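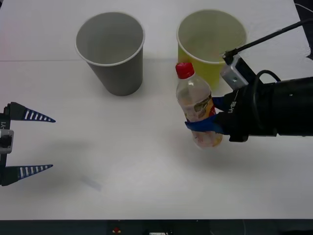 Ticket opened 2021-05-11. Subscribers who bought the joint Jidon and Zistura offer in January are getting Jidon but no Zistura. The order page in Troltura shows one payment and one active subscription, when it should show one payment and two. The two titles ought to sit in the account like the grey cup and the yellow cup, side by side on the same table but separate, each with its own start issue and its own end date. Renewal notices for Zistura are also going out to some of these people, which has led to complaints.

Priority: high
Affected: joint orders placed with the January code

Update 1
Checked the January orders. There are 2000 in total, and 500 of them used the code. Of those, 300 have no Zistura record. The others look fine and have had both magazines.

Update 2
Asked Ševčík for the mailing list they used for the spring Zistura. It matches our export, so the labels were printed correctly from what we sent. The names were already missing before the file left us.
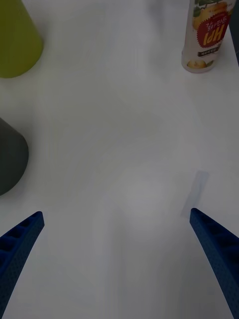
Attachment 2: white tabletop, two blue gripper fingers.

Update 3
Cause found. If the buyer entered a separate gift address, Troltura saved it against the first title and dropped the second. Orders with a single address were not touched. Repeated it on the test site with 5 orders – all failed the same way.

Update 4
Address form changed so that it asks once per title. The same test orders now give two records each. Missing Zistura records are being added by hand with the spring issue as the first one, so no reader loses an issue they paid for. Zistura renewal notices are switched off until this is done.

Still to do
Send Ševčík the extra labels for the spring issue.
Write to the affected readers – wording to be agreed with both magazines.
Turn the renewal notices back on.

Status: open, waiting for Ševčík to confirm spare copies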